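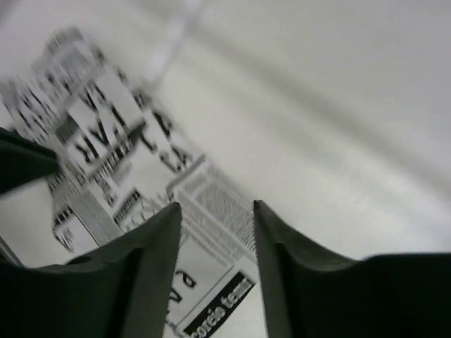
How much of the old newspaper can be put to use again once it has been used as wrapping?

Most of it, so long as each sheet gets smoothed out by hand and stacked flat before it goes back on the shelf. Sheets that have torn along the fold go into a separate bag and are used as filling for the corners of boxes.

Progress report to the Palacios Fund
Herkstead Reuse Store, packing and wrapping room
13/03/2019

Dear Rosaire Campbell,

Thank you again for the grant, and for your patience while we got ourselves sorted over the winter. I had meant to write a shorter letter this time, but there is a fair bit to tell you and I would sooner you had all of it!

When we applied, we were buying in new tissue for every box of donated crockery that left the building, and it was eating up money we badly wanted for shelving. We have now moved over almost entirely to old newspaper. Readers in the neighborhood drop off their back copies at the side door, and Emiliano Moya sorts them into full sheets, half sheets and scraps. Crumpled pages used to go straight to recycling - a habit we were slow to lose - but they cushion a teapot very nicely.

Since the last report we have packed 342 boxes this way, against the 500 we promised you by June. Of those, 166 went to families setting up a first home, and the others went to the Minar shop to be sold. We have spent $3,000 of the grant so far, mostly on the long table and the new shelving, and the receipts are in the folder that comes with this letter.

Two things have been harder than we expected. Newsprint rubs off on white china, so we now put a plain sheet next to anything pale, and that slows the wrapping down a little. The other is storage. Paper arrives in great heaps after the holidays and then hardly at all for weeks, and the cupboard by the stairs is too damp to keep it in. The people at Rilter have offered us a dry corner of their storeroom, and I hope to have that agreed before my next letter.

Do come by if you are over this way. We would love to show you the table, and there is always a kettle on.

With warm thanks from everyone in the packing room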